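Proyecto de fin de curso: recepción crítica del segundo disco de Stustilholm
Última actualización: 18 nov 2022
6 comentarios · 13 veces compartido

El objetivo del trabajo era comprobar si la crítica trató de forma distinta los dos discos del grupo, Rerkia y Ponholm. El primero salió en una tirada de 500 copias y apenas tuvo reseñas. El segundo lo publicó el sello Fedoruk, con mejor distribución, y casi todos los textos que encontramos hablan de él.

Leímos las reseñas completas y anotamos qué canciones citaban y con qué otros grupos comparaban la música. La lectura empezó en febrero y llevó más tiempo del previsto.
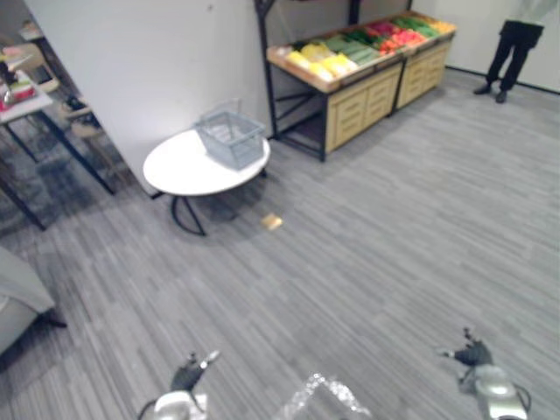 La comparación más repetida es con el pop de guitarras de los ochenta, sobre todo por el uso del eco en las voces. En cambio, la batería casi no se menciona — y es lo que más cambia de un disco a otro. En Rerkia suena seca y al frente; en Ponholm queda detrás de los teclados.

También revisamos un foro de aficionados con 2416 mensajes. Ahí las opiniones están más repartidas y varias personas prefieren el primer disco.

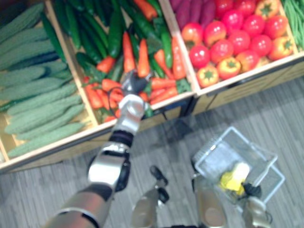 Liudmyla Prokopenko opina que la comparación con los ochenta es cómoda y que el bajo de Ponholm viene más bien del dub. Propone escuchar la cara B entera antes de cerrar el apartado de influencias. Lo hemos añadido como tarea pendiente, junto con la lista definitiva de reseñas.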